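Search reviews... Go

Harken Windshield Snow Cover, One Winter In

May 8, 2018

The Harken cover came off my car for the last time in the middle of last month, so I can now say how it held up. I park outside on a hill in Lusitz and leave for work before it gets light. Before this I used a scraper and an old bath towel.

The cover is one flat piece, fabric on the outside and silver on the side that faces the glass. Two flaps shut inside the front doors, and elastic loops go over the mirrors. There are magnets sewn along the bottom edge for the hood. Mine is the large size, and it fits my wagon with a little left over at each corner.

Putting it on takes me less than a minute if there is no wind. In wind it is a nuisance. The trick is to shut one flap in the passenger door first, walk around, and pull it tight from the driver's side. The instructions tell you to start with the mirrors, and I never got that to work.

On dry snow it does what it should. You open the doors, pull from one side, and most of the snow slides off with the cover. We had a storm in January that left 11 inches overnight, and the windshield was bare glass in the time it took the engine to settle down. I still had to brush the roof and the side windows, of course.

Freezing rain is another matter. The cover froze to the wiper arms twice, and both times I had to run the defroster for 8 minutes before it let go. The second time I pulled too early and tore the stitching by one of the loops. I sewed it back with fishing line and it has held — but a loop should take more than that.

The magnets are weak. They stay put on a clean hood and slide around on a salty one. I owned a Plendo cover a few years ago that had better magnets, although it had no door flaps and ended up in a neighbor's hedge.

One more complaint is what to do with it once it is off. It comes with a pouch that is too small for a cover with any snow on it. I kept a plastic tub in the back and dropped it in there. By the time I drove home over the Batista Bridge, there was usually water in the bottom.
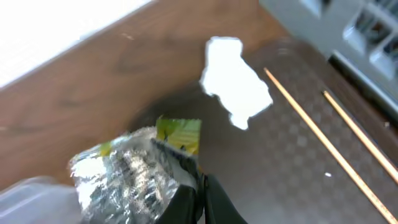
The silver lining has worn worse than the outside fabric. Mine spent most of the winter wadded up in that tub, and the shine is still there, but it now looks a lot like a crumpled foil snack bag, all wrinkles and dark creases running on the diagonal. It still keeps frost off the glass as far as I can tell. I would buy the Harken again for snow, and keep a scraper in the door for ice. I give it 3 stars out of five.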